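Trekon Task Box
Modular manipulation test unit for one-arm and two-arm cells

Code: TB-3M
Supplied by: Rellthorpe Test Equipment
Availability: from January 1, 2018
Price: on request

Overview

The Trekon Task Box gives a robot something to press, flick, turn and plug in. It is meant for labs and integrators who want to try out a controller, a gripper or a teaching method on small everyday controls, and who want the same controls in front of the arm each time.

The standard unit is made up of three modules bolted side by side. Each module has its own board and can be taken out and replaced with four screws. A carrying handle is fitted to the left end.

What is on the box

Left module: four domed push buttons in orange, teal, blue and yellow, with two small square push buttons behind them. The large buttons need little force and suit a first session. The square ones have a much smaller target and will show up any error in hand-eye calibration.

Middle module: display and two metal toggle switches. The levers are short, so the approach angle matters. Fingertips wider than 30 mm are likely to foul the collar of the neighbouring switch.

Test leads: thin patch cables with banana-style plugs that go in vertically from above. The leads are flexible and will move about during a task, and most users leave them until last.

Right module: green rotary knob with a pointer top and a printed scale.

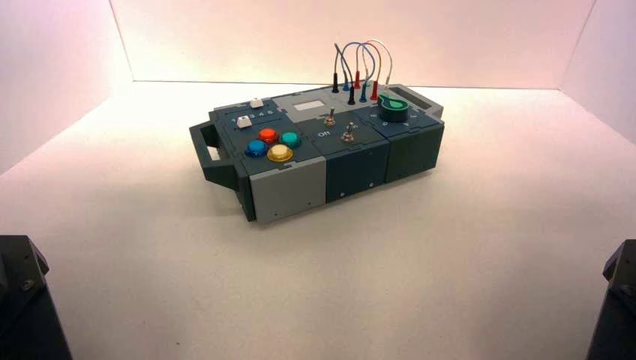 Setting up

Place the box on a flat, matt surface within easy reach of the arm or arms. Rubber feet are supplied and hold well on most worktops. For forceful tasks, use the clamp kit (sold separately). Plain white side and back panels are also available and are worth having if the work relies on vision, as they keep the rest of the workshop out of view.

The box can be turned to any angle. We suggest recording its pose at the start of each run and changing it between runs once the basic tasks are reliable.

Logging

Every press, switch change and knob movement is sent over USB with a time stamp. Plug insertion is logged per socket. The log is a plain text file and the internal memory holds 400 runs. Older runs are overwritten unless the lock setting is on.

In use

Nathalie Meijer's group at Uslow has had a unit in a two-arm cell since the pre-release batch. They logged 1,311 runs before replacing a part, a toggle switch that had worked loose in its collar. Current units have a locking washer fitted there. Tarun Tyagi, who ran most of the trials, asked for a stiffer knob, and this can now be ordered at no extra cost.

Spares and support

Test leads, button caps and complete modules are kept in stock. Orders from outside the country go through Nigam. Allow 5 working days for delivery of spares. For technical questions, or for a module built to your own layout, contact Hatice Tekin at Rellthorpe.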